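Visit Report: Open Day at the Povodura Robotics Lab
Students: Rakiya Fashola, Ataberk Karabulut
Supervisor: Solange Fehr
March 2018

1. Purpose of the visit

Our course project is about how robots pick up and place thin or light objects. We went to the open day to see a working setup before choosing a gripper for our own arm. We also wanted to ask how the lab plans its tasks and what usually goes wrong.

2. The program

The morning began with a short talk by Minttu Lindqvist on the history of the lab. After that, visitors were split into groups of 6. Our group saw 2 stations. The first was a sorting cell called Vundden, which was switched off for repair, so we only got an explanation. The second was the tabletop station, where Nurhan Polat showed us tasks with cups and a drinking straw.

3. The tabletop demonstration

The station uses everyday objects on a gray speckled surface with a white curtain behind it. Nurhan told us the curtain went up in September to keep people walking past from confusing the vision software. The objects are a light blue plastic cup, a wooden cup and a pink straw.
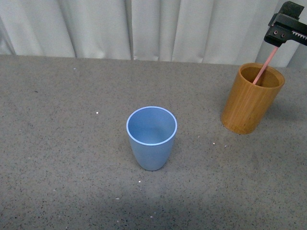 The gripper holding the straw, with the lower end inside the wooden cup.
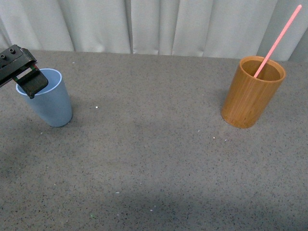
4. What we learned

The straw is harder to handle than the cups. If it is gripped too far from the middle it tilts, and then the lower end is not where the software expects it. Nurhan said the lab has recorded nearly 1000 attempts at this station, and that the most common failure is the straw hitting the rim.

With the cups, the main concern is how far the finger goes down. A light cup can be pushed over by a small error in height. We had planned to use a fixed height in our project, but we will now measure it before each grasp.

We asked about force sensing. The lab tried it in an earlier project, Fjeld, and dropped it because the readings were too noisy for light plastic.

5. Changes to our project

We will add softer pads to the fingers and test the straw task after the cup task. Ataberk will rewrite the grasp planner. Rakiya will build a test table with a plain background.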